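Chapter 4
Sorting the Snack Tray

Welcome to one of the most satisfying small jobs in any home! A tray gathers things that would otherwise wander all over the table — crackers, chips, whatever came home from the store — and a good one has low walls, so you can read every packet at a glance.
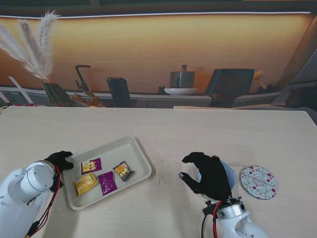
4.1 Corners First

Start packing where two walls meet. A packet pushed snugly into a corner stays put, and the next one has something to lean on. Look hard at any inside corner before you fill it, because crumbs love a seam.

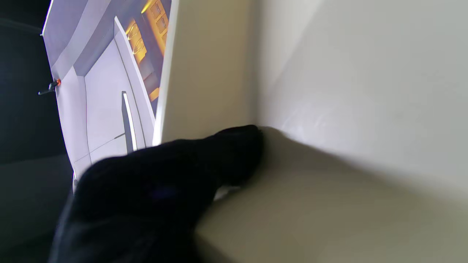 Shahnaz Kodikara prefers to begin in the middle, and argues that corners should be saved for the smallest packets. Try both ways in Exercise 7.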